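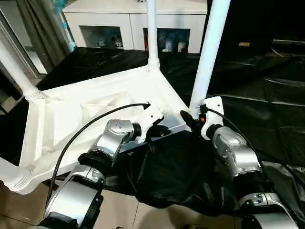

3. Recogida de demostraciones

Última actualización: 1/3/18

Cuando empezamos a plantear el conjunto Skinon teníamos, hay que reconocerlo, una idea bastante ingenua de lo que supone enseñar a dos brazos a trabajar juntos sobre una misma pieza. Pensábamos que bastaría con teleoperar con paciencia y guardar todo lo que saliera. Rosario Cocco, que ha llevado el peso de las sesiones desde el principio y a quien debemos buena parte de lo que aquí se cuenta, nos convenció pronto de que convenía fijar antes el protocolo, y le estamos muy agradecidos por ello.

3.1. Puesto de trabajo

El puesto es bimanual, con un brazo a cada lado de la superficie de trabajo y cámaras de muñeca, además de una vista general desde la cabeza. Cubrimos la superficie con tela negra, sobre la que las piezas blancas destacan muy bien (quizá demasiado bien, como comentaremos al hablar de la exposición). La tela se arruga de una demostración a otra y decidimos no alisarla: esos pliegues cambiantes son una variación que nos sale gratis y que el modelo agradece. 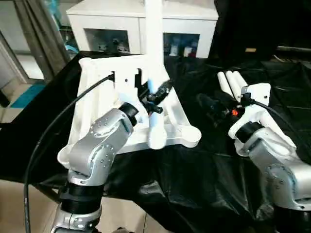 El operador maneja los dos brazos a la vez mediante Fodix, nuestro programa de teleoperación, y cierra cada episodio con la orden Listo. En total grabamos 666 episodios, de los que conservamos 483 tras la revisión manual. Descartamos aquellos en los que se perdía la sincronía entre cámaras y también, con cierta pena, muchos intentos largos y meritorios en los que el operador dudaba demasiado entre un agarre y otro. El objetivo inicial era llegar a 500, y nos quedamos a las puertas. Participaron 12 operadores, con experiencia muy desigual, y hemos preferido mantener esa desigualdad en los datos: quien empieza se acerca a la pieza de una manera que los veteranos ya han olvidado, y de esos titubeos breves también se aprende.

Las vistas de muñeca merecen un comentario aparte. De cerca, los planos blancos reciben tanta luz que pierden casi toda la textura, mientras que los dedos negros se confunden con el fondo oscuro (figura 1). Probamos a corregirlo después, con el método de Priedītis, y al final optamos por entregar las imágenes sin tocar.

Figura 1. Vista de muñeca: dos dedos negros de la pinza junto a la estructura blanca, con el cuello estriado en la parte superior.
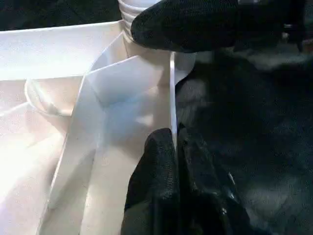 3.2. Anotación de los episodios

Cada episodio se divide en aproximación, contacto y retirada. Las marcas las pone el propio operador al terminar, con la grabación delante y sin prisa, y una segunda persona las repasa más tarde. Si ambas discrepan, se vuelve a ver el episodio entre las dos y se guarda la marca acordada junto con las originales.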